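Tritham Garment Care Station – Planning and Budget Page

Prices valid from February 2024

Most people who ask us for a quote have already picked the arm. They have a favorite, they have watched the videos, and they would like us to tell them it can handle a jacket. It probably can. What we would like to talk about is the other half of the invoice.

The Tritham station is sold as a base unit with a two-arm mount, a head camera bracket and the Kakano gripper set. It does hang, turn, smooth and steam work on clothing up to adult coat size. It ships in three crates, one of which is mostly foam.

Budget for the garments. Soft cotton T-shirts are what everybody tests on, and they will make any system look gifted. Shiny fabric, piping, a stiff collar, two colors meeting at a seam: those are where your schedule goes. We suggest a working wardrobe of 100 pieces, bought secondhand, with at least a third of them awkward.
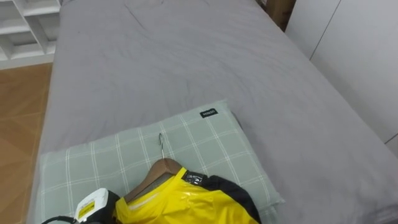

Budget for the surface as well. A proper work table at a fixed height is the easy choice and we sell one, the Grullosden bench, for $726. If your end customer is going to use the thing at home, though, the home will have a mattress in it, and mattresses give. Plan for a week of retuning when you move from bench to bed. We used to say two days. We were younger.

Steam is its own line. Any handheld steamer with a trigger lock can be fitted using our clamp kit ($282, hoses not included, sorry). Keep the original handle on. Customers who take it off tend to order a second steamer from us shortly afterward, and we are always glad to hear from them.

Spare parts: finger pads wear faster on zippers than anyone's spreadsheet allows. Order two sets with the base unit. The Bùi pads cost more and outlast the standard ones, and they also pick up lint like a black sweater – wipe them between runs.

Running time: the pads and wrist seals are rated for around 2,000 garment cycles before inspection. If you run one shift, you can put that on a calendar. If you have interns, check sooner.

Not included: floor anchors, an emergency stop pedal, hangers. Wooden hangers grip better than wire, and you should buy all of them in one shape. Mixed hangers were the most common support request we had in January.

Lead time is nine weeks from deposit. Site visits are optional and charged at cost. Measure your doorway before you order, including the door handle.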